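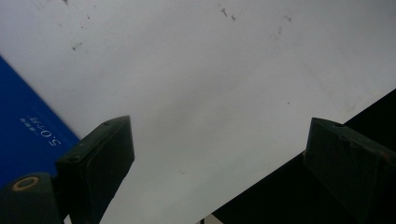 Gripper over the white sheet, blue 5.0V part at left. Bench three, Randcombe shed.

1/ Jaw rebuild on the hand-held gripper, continued. Both fingers are reprinted with the slanted face. The old square ones kept catching on flat parts.

2/ Brass insert is set in the round boss. The first print split when I pushed the insert in, so I opened the hole up and used less heat on the iron.

3/ Servo runs off its own 5 V supply now. Sharing a rail with the logic board gave resets every time the jaws closed hard. Helju Jaunzems picked it from the scope trace.

4/ Travel is still uneven. Left finger reaches centre 2 mm before the right. Linkage slop, I think. New pins are on order from Vanags.

5/ Ran 17 close cycles last night on the Fesorum firmware. 9 were clean and the rest stalled short of the end stop. Current limit is probably set too low.

6/ Zahira Wibisono asked for the finger files. They go up once the pin holes are final. Print them solid, 4 walls, flat face down.

7/ Next job is the cable clamp. The grey one fouls the left finger at full open.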